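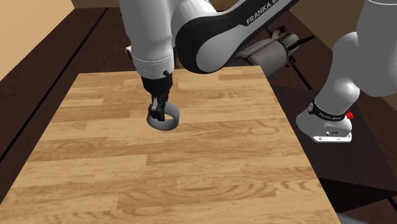

Callum MacKinnon wrote back to the first notice to ask whether people would need to know any programming before they came, and whether the simulator had to work before anyone was let near real parts. No to the first. Yes to the second, for the pick and place group at least.

2022-06-15, posted by the Borkireck workshop desk

Search the noticeboard Search Clear

Call for participants: Rirden arm build

Borkireck is a shared workshop with a metal bench, a wood bench, two small printers and a back room with desks. We are looking for people to join Rirden, a members' project to build a table-top arm that can pick up short rings and collars from the bench and put them over pegs. The build starts in August and runs for 3 months, one evening a week plus whatever time you want to put in at home.

Where things stand

The simulated cell is running. It has a Franka arm beside a plank-topped table, and a grey ring as the part to be picked. The arm can be told to close on the rim of the ring and lift it. We use the Franka model as a stand-in while our own arm is being drawn up. Ours will be smaller and slower, with a much lighter payload, so the grip positions will have to be worked out again once the new fingers are fitted.

The base plate for the real arm is cut and drilled. The shoulder housing has been printed once and came out too tight for the bearing. The wiring has not been started. Our control program is called Flurevlow and is kept on the workshop machine, with a copy for anyone who joins.

Who we need

Two people for the mechanical side. You should be happy using a pillar drill and a file, and able to read a simple drawing. Some experience of fitting bearings would help.

One person for wiring. You will be making up the loom from the base to the wrist and fitting the stop button and the fuse box. You must have done low-voltage work before. Mains work is done by the workshop's own electrician and is not part of this.

Two or three people for the simulator and the grip tests. You will set up rings of different widths and wall thicknesses, run each one through the pick, and write down the ones that slip or get knocked over. Patience matters more here than experience. We can show you the software on the first evening.

One person to keep the build notes. This can be done partly from home.

What it costs

There is no pay. The project pays for motors, bearings, cable and filament out of a parts budget of £2,000, most of which is still unspent. Each participant pays £125 towards bench hire for the whole run, in one go or monthly. If that is a difficulty, say so when you write and we will sort something out. Bring your own safety glasses and closed shoes. Hand tools are on the wall and go back on the wall.

If you want to build a second arm at home alongside ours you are welcome to the drawings. We can't supply parts for it, but you can add your order to ours at Mercado to share the postage.

Conditions

You must be 18 or over and a member by the first session. The arm is not to be powered up by one person alone, including at low speed. Drawings and code stay open to all members after the project ends.

How to apply

Send a short note to the workshop desk saying which group you would like, what you have made or mended before, and which evenings you can't do. Photos of past work are fine but not needed. We will ask people in to see the bench before either side decides.

Last updated: 2 places left on wiring and notes, others still open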